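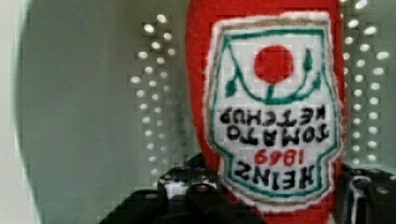
1 September 2025

Coloring pages, vegetable set. Picking up from the August notes.

Printed the squash and radish page again on the Priven, this time on the heavier Bekari paper. Line weight at 2 points looks right for the outer ring. The inner ring is still too tight. The radish leaves close up at the tips and a crayon will not get in there. Opened the gaps in the file and saved it as version 8. Version 7 is kept in case the new spacing looks too loose next to the fruit pages.

Marker test on the same sheet. Water-based markers, left ten minutes. No bleed on the Bekari. On the plain copy paper the dark green went through to the back and feathered across the line into the next petal. Most people will print these at home on copy paper, so the small shapes need to be bigger whatever we do here. Going to merge the two thin leaf bands on the squash page into one wide one.

Scans: the Lapointe is still putting a gray streak down the left side. Cleaned the glass twice. It shows up at 390 dpi and not at the lower setting – could be the strip beside the main glass. Rescanned the pea pod drawing turned sideways and cropped the streak out. Fine for now. Do not use it for the full-width pages until somebody has looked at it.

Pea pod mandala: the hand drawing has nine pods, which does not divide nicely when we mirror it. Redrew one pod and rotated it in the software to make eight. The stems meet in the middle in a black lump. Took the stems out and put a plain circle there. Better, though it looks a bit bare. Might try a single pea with a highlight ring.

File sizes: the pea pod PDF came out at 513 KB, larger than the others. There were stray points left from the trace. Ran the cleanup and it dropped by more than half with no change I could see in print. Should run the same cleanup on the squash page before it goes up.

Text for the pages: the descriptions on the first batch all say the same thing with the vegetable swapped. Need to rewrite the carrot and beet ones at least. Also the carrot page says "easy" and it is the hardest one in the set. Changed it to "detailed" in the sheet, not yet on the site.

Plurholm crayons came in. Tried the orange and both greens. Waxy, go on pale, need two passes. The tip is wide, so they make a good worst case for the small shapes. Anything they can fill without crossing a line is fine for the younger set. By that test the corn page fails (kernels) and the tomato slice page passes.

To do
– corn page, fewer and larger kernels
– merge leaf bands on squash
– center of pea pod
– cut down the border on all pages, the printer clips the bottom edge on letter size
– order more Bekari, the pack is nearly out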